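Briston Community Help
Home > House and Floors > Furniture

Carrying a folding table across a wood floor – lift, slide or fold it first?

Asked by mossgate
24 September 2018

We have a folding table that gets moved a lot. It lives in the middle of the room for part of the week and against the wall for the rest. The floor is wood in a herringbone pattern, refinished in July, and I would like it to stay nice for a few years at least.

The table has a rectangular top in a pale green and a black metal frame underneath, with legs that splay out at each end and crossbars between them. It isn't heavy. The trouble is that it's awkward. When it is carried open, one end always seems to go up before the other, and then the legs at the low end drag. I've found two short scratches already, both near where the table gets put down.

What I do now is have it taken at both short ends, palms under the edge and fingers or thumbs on top, and lifted straight up.
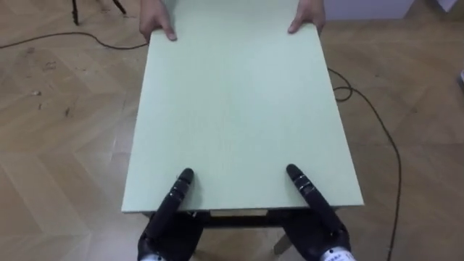

Page 1 of 2

I have three things I'd like sorted out.

First, is it better to fold the legs every time, even for a move of a few feet? It takes longer and I don't like turning the table on its side on the new finish, but if that's the right way I'll do it.

Second, is it bad for the top to be lifted by the short edges? There is a thin edge strip all the way around and I've had strips come loose on other tables. The surface itself is fine and wipes clean.

Third, what do people put on the feet? The ones on there now are hard plastic caps. I bought stick-on felt dots and two came off within a week.

The table is a Zollis, bought secondhand, so no manual. I asked at Leclerc where I get my floor cleaner and they said to put a rug under it. I don't want a rug. The room gets used for other things and the floor needs to be clear.

Thanks for any help.

3 replies, sorted by oldest first

dunmore_pete

Just pick it up. I've had one of those for years and never folded it unless it was going in the car. If the feet drag you aren't lifting high enough. Two people can lift a small table.

For the scratches get a wax stick in a color near your floor and rub it in, then wipe it off with a cloth. Don't press hard. You won't see them after.

Don't use the felt dots, they're junk.

mossgate

Thanks. The lifting height is part of it, yes. The two scratches are shallow so I'll try the wax. What do you use on the feet if not felt?

dunmore_pete

Nothing. Mine is on tile.

R. Haslow

I set up rooms for a living, mostly folding tables and stacking chairs, and a lot of the halls have wood floors that the owners are fussy about. A few points in the order you asked them.

Folding. For a move inside one room, leave it open. Every time you fold and unfold you put the table on its edge, and the corner of a table on edge will dent a floor worse than a foot will scratch it. Fold it for doorways, stairs and storage. If you do fold it, lay a blanket down first and put the long edge on that.

Before you lift it open, check the brackets. On this style of table there is a folding bracket between the legs and the underside at each end. Both sides of the bracket should be fully straight, and if there's a locking ring it should be pushed down over the joint. If one bracket is only partly open the leg can swing inward when the weight comes off it, and that may well be what is dragging on your floor. You lift, the leg moves a little, and the foot comes down at an angle on its hard rim. Look at the bottom of the caps. If the wear is all on one side, that's what is happening.

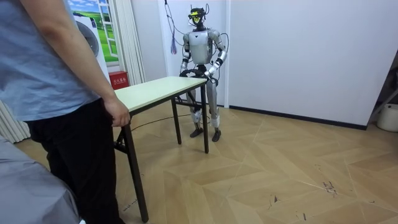
Folding table with the legs open. Black frame, folding brackets on the crossbar.

With the table standing open, push down lightly on each corner in turn. It should not rock. If it rocks, one bracket isn't home or one cap is missing or worn through. Fix that before you worry about anything else.

Lifting by the short ends is fine for the top. That's where the frame supports it best, as the legs are attached near the ends. What loosens the edge strip is lifting with the fingertips on the strip alone, or dragging the table by it. Get the hands under, so the weight sits on the board or the metal rail, and use the thumbs only to steady. Hands near the corners are better than hands close together in the middle, because it stops the table from tipping side to side.

Then the lift itself. Agree on who gives the word. It doesn't matter who. "Ready, up" is enough. Both ends go up together, stop, and then walk. At the other end it's the same thing backward: stop, hold still, then down. Most scratches are made in the last inch, when one end is down and the other end is still moving. If the table is in the wrong place once it's down, lift it again. Don't nudge it with a hip. I've seen more marks from small adjustments than from long carries.

Whoever walks backward should look over a shoulder before starting. Pick up any cords along the way first, or carry around them.

On feet, see what size the tube is and buy rubber caps that fit over it, closed at the bottom. Gray or white rubber if you can get it, black rubber can leave marks on a light finish. Change all of them at the same time so the table stays level. The hardware aisle has them by tube diameter.

Felt is good for chairs that get pushed in and out. For a table you lift and put down it isn't needed, and once there's grit in it you have sandpaper.

mossgate

This is very helpful. I checked the caps and two are worn on the inside edge, both at the same end. The bracket on that end doesn't go quite straight by itself, it needs a push with the heel of the hand. I never noticed.

R. Haslow

That will be it. A drop of light oil on the rivet of the bracket, open and close it a few times, wipe off what runs out so it doesn't end up on the floor. If it still stays short of straight, look for a bent rail.

mossgate

Oiled it. It goes over by itself now. I also tried moving just one end of the table over by hand to line it up with the wall, with the other end left where it was, and it didn't mark anything, but I gather I shouldn't make a habit of it.

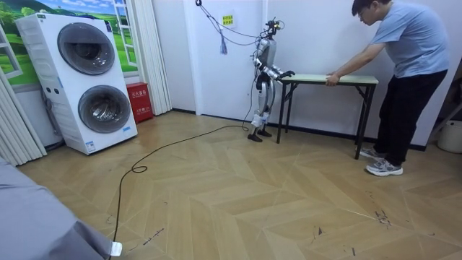 Karine Penner

I'd agree with nearly all of the long answer above. I only differ on felt, and on one point about the floor.

I clean and maintain floors, and the pads I use on tables with round tube legs are the Urotex ones that come as a rubber cup with a felt disc set into the bottom. The cup grips the tube so there is no glue to fail. Stick-on dots come off because the plastic cap under them is slightly domed and the glue only holds in the middle. If you want to go on using dots, sand the cap flat, wipe it with rubbing alcohol, let it dry, press the dot on and leave the table upside down on a blanket overnight. They hold much longer that way. Brush them out when you sweep.

With herringbone, look at which way you are going. The blocks meet at angles, so a foot that drags will always cross some joints, and it catches on any block sitting slightly high. Run your palm over the place where you found the scratches. If you can feel an edge there, get the floor people back while the July work is still fresh in their minds. They may be able to take it down with 500 grit by hand and touch up the finish. Please don't do it yourself with whatever paper is in the drawer. People send me pictures of what 80 grit does.

About the wax stick: fine for a shallow scratch, but tell whoever does your next coat of finish that you've used it. New finish doesn't stick over wax.

Also, give a new finish time. Many take 14 days or more to harden fully, and some a good deal longer, so check what was put on yours. If your scratches date from right after the work, that may be part of it.

The top I would leave alone. Damp cloth, dry cloth. If a bit of edge strip ever lifts, contact cement and painter's tape until the next day.

mossgate

The scratches were from August, so I think the finish was hard by then. No raised block that I can feel. I've ordered the cups for all four legs and will go by the brackets before each lift. Marking this as solved.

dunmore_pete

Did the wax work?

mossgate

On one of them. The other one still shows if the light is low.

Status: solved
More in Furniture: Squeaky bed frame on laminate | Bookcase leaning forward | Best glides for metal chairs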